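I own 20 sweaters. I know this because last December I dumped every one of them on my bed, looked at the pile, and went to sleep on the couch.

That's how I ended up reading Ataahua Tapsell, whose column over at Stamside is the only home advice I've ever stuck with for longer than a weekend. Her big idea is that your bed is the best sorting table you'll ever own, as long as you have to sleep in it that night. You start in the morning, you let it get ugly, and bedtime is your deadline. I love a deadline!

So I called her. She was folding pillowcases while we talked (I could hear the snapping), and she told me most people begin at the wrong end. They pull out the clothes first, run out of steam by lunch, and never get to the blankets underneath. She strips the sheet before anything else, leaves it in a heap, and builds piles on top of the comforter - heavy knits up by the headboard, throws along the back, small odds and ends to one side.

"And don't fold anything for the first hour," she said. "You'll want to. Don't."

I wanted to. I lasted maybe 20 minutes before I folded a cardigan, and then I had to unfold it when I found the moth hole.

The fluffy blankets were my real problem. They take up a whole shelf and they shed on everything dark, so Ataahua keeps hers away from the sweaters with something flat and patterned in between, a scarf or a thin throw. I tried it with an old Nullari scarf and it worked great. My black turtleneck came through looking like a black turtleneck.

Storage I'm less sure about. I bought two of the Goserano zip bags and one split along the seam the second week. The cotton ones from Naidu have held up fine, though they're floppy and they slide off the shelf if you stack more than three. I've gone back to a plain old drawer for the stripes and the brights, with the good wool up top where I can reach it.

As for the comforter, shake it outside before you make the bed again. All that lint goes somewhere, and mine was going up my nose. If yours is a loud print like the ones I buy, check it in daylight too - stains hide in a pattern for months.

I finished at ten past nine that night, fresh sheet on, one bag for donation by the door. The bag is still by the door.
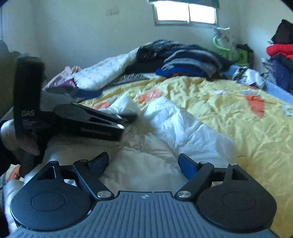

Stamside Magazine, Home and Closet Desk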